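Jobs and Careers > Public sector and research > Applications
Thread: Research assistant posting at Arnirside, certified copies and the closing date

skendo_reader
Has anyone here applied for the research assistant round at Arnirside? There are 2 positions, both on the Skendoment water quality program, term appointments to the end of September with possible renewal. The notice says to send the application form with certified copies of transcripts and degree certificates by mail to the personnel office, "to reach the undersigned" by closing. I finished my master's in the spring and all I have is the completion letter, as my university prints parchments twice a year. I don't want to be screened out over paper.

uibo_s
I went through it last round. The completion letter was accepted from me, but I had it certified the same as everything else. The form has a box for "degree awarded (date)" and I wrote the date on the letter with "parchment to follow" beside it.
Saulius

mudlark50
They take the letter if it's signed by the registrar. A letter from your department or supervisor is a different thing and they sent mine back.

skendo_reader
Mine is from the registrar's office, so that's good. Next question is the envelope. The notice wants the position title and competition number written on the outside. Does a courier pouch count, or do I need an envelope inside it?

uibo_s
Envelope inside the pouch. The mailroom opens the courier stuff and sorts by what's written on the inner one. Mine was a plain brown one with the title in marker.

Kolar_V
I'd skip the courier altogether and drop it off. There's a front desk on the ground floor and they stamp your copy of the cover page with the time. Closing is 4 p.m. and they mean it. I came in from the lab side, where I was already on a casual contract, so it was a short walk for me.

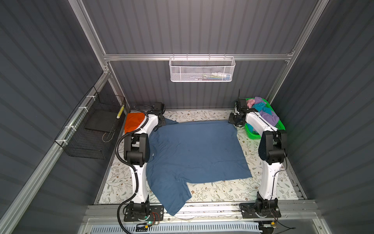
Does the application have to be in their hands by the closing date, or is a postmark enough?
It has to be received by 4 p.m. on the closing date, and a postmark doesn't help you. "To reach the undersigned" is the wording that settles it.

I asked personnel that exact thing before I handed mine in, so it isn't only my reading.
Vlastimil

mudlark50
I disagree a little. In the round I applied for, an application from up north came in late because of a road closure and they let it through. The person had the tracking slip to prove when it was sent.

Kolar_V
That would have been a discretionary call. I wouldn't plan around it.

mudlark50
Didn't say to plan around it. Said it happened.

dalia_urb
Adding something on the certified copies. A notary in my town wanted 50 dollars for the set. My public library has a commissioner of oaths in on some afternoons who does it for free, and Arnirside took those without comment. The notice only says "certified true copy" and doesn't name who has to do it. Check that the stamp is readable and that the name is printed under the signature. One of mine was faint and I had it redone.
Also, every page of a transcript needs the stamp, including the back if there's anything printed on it.

skendo_reader
Thanks Dalia, that saves me some money. What about the online form? There's a link to Flilow on the notice and I can't tell if it replaces the mailed one.

dalia_urb
It doesn't replace it. Flilow is where you register and get your applicant number, and then you write that number at the top of the paper form. If you register and never mail anything, you aren't considered. It's badly explained.

uibo_s
Was it like that for everyone? I never got an applicant number.

dalia_urb
It's new this year. You would have been before it.

mudlark50
I think having both is silly. Either take it online or don't. I spent an evening typing my whole work history into Flilow and then wrote it out again by hand.

Kolar_V
The written form is the one the panel reads. Keep the Flilow entry short but make sure the dates match, as they do compare them. On the interview, expect a practical component. Mine was half an hour of questions with Ms. Kazlauskienė and one other panel member, then a bench task and a short write-up of it. 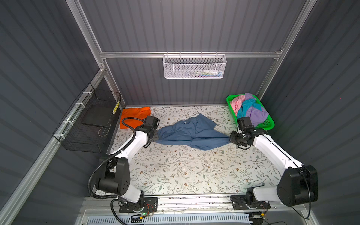

The write-up had a limit of 400 words and they stick to it. Put the method first, then what you got, then anything you would repeat. I ran out of time on the last part and still got an offer, so don't panic if yours isn't finished. Bring your own calculator, and a piece of photo ID for the front desk.

skendo_reader
Very useful. Do they ask for references at the interview or before?

Kolar_V
Before. Names go on the form, and they only phone if you're shortlisted.

juraj_h
Is there an age limit on this one? An older notice I found had one.

dalia_urb
Not on the current notice. Go by the current one, the old PDFs are still floating around on other sites and the address on some of them is wrong too.

skendo_reader
Registered on Flilow tonight and have my number. Library appointment is booked for the copies. I'll drop the package off in person and post again if I hear anything back.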